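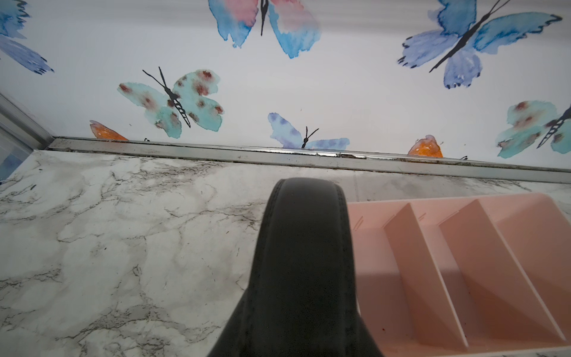 Minutes of the house meeting, Forkville shared kitchen
Thursday, March 12, 2026, in the dining room
Present: 13 members. Excused: 2. The meeting was opened at seven in the evening.

1. Minutes of the last meeting
Approved with one correction. The paint for the hallway was bought at Vandgate and not at Trondudberg, as was written.

2. Kitchen counter
The meeting discussed how the counter with the marble pattern should be kept. Several members find that too many small things stay on it after cooking. It was agreed that the counter is to be wiped every evening by the person on kitchen duty, also along the metal strip at the back, where crumbs collect. Scouring powder is not to be used. One member asked if a new counter could be considered. The majority was against this for the present year.

3. Pink organizer tray
The longest point of the evening. The tray with three compartments was until now used for everything, and members have found batteries, rubber bands and keys in it. Two proposals were made:
a) forks, knives and spoons, one compartment for each;
b) only cooking tools, with the cutlery remaining in the drawer.
Proposal a) was accepted with 9 votes against 4. The tray is to be washed and dried before it is filled. It was asked whether it should stand on the counter or go inside the drawer. The drawer was measured during the meeting and is 2 centimeters too narrow, so the tray stays on the counter. A member remarked that the plastic has some scuffs and scratches. The meeting did not consider this a reason to replace it.
Batteries and keys go to the basket in the hallway. What is not collected there before the next meeting will be given away.

4. Missing teaspoons
According to the list from last summer the house should own 22 teaspoons. Nearly half are missing. All members are kindly asked to look in their rooms — also in bags and lunch boxes — and to bring back what they find.

5. Other matters
The Bach evening in the dining room is moved to April. The person on duty that week will make tea, and cakes are welcome.
The window over the sink closes badly. The landlord has been written to, but an answer has not come yet.
A request to buy a second dish rack was postponed.

Next meeting: in April, same place. The date will be put on the kitchen door.
The meeting was closed at twenty minutes past eight.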